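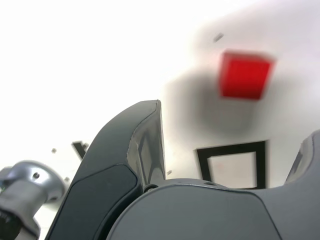 jackroyd replied:
Not sold on this one, Maureen. Putting a red cube in a black square is the demo every club does in April. What happens when Whitlock shows up with a blue one?

moakley
Then we retrain. The rules say red, Jamie. We have 41 runs logged and the kids did every one of them.

jackroyd
41 runs by how many drivers? If it's the same 2 students each time, the thing learns their habits and that's it. Saw it with the Birnow team.

stuvska_dad
Three drivers, my daughter is one. She says the square is harder than it looks once the palm gets between you and the line. Also who approved 4,000 dollars for an arm when the club can't buy batteries?

moakley
The 4,000 was a grant and could only go to hardware. I posted the letter in the budget thread.

Stultov
I'm with Jamie on the testing. Move the square before every run – a hand's width is plenty – and write down the misses too. Last year's log had no misses in it and I didn't believe a line of it.

moakley
Fine on moving the square. I'm not throwing out the 41.

jackroyd
Keep them, just don't put them on the poster as a success rate.

stuvska_dad
Link to the budget thread? Search gives me nothing.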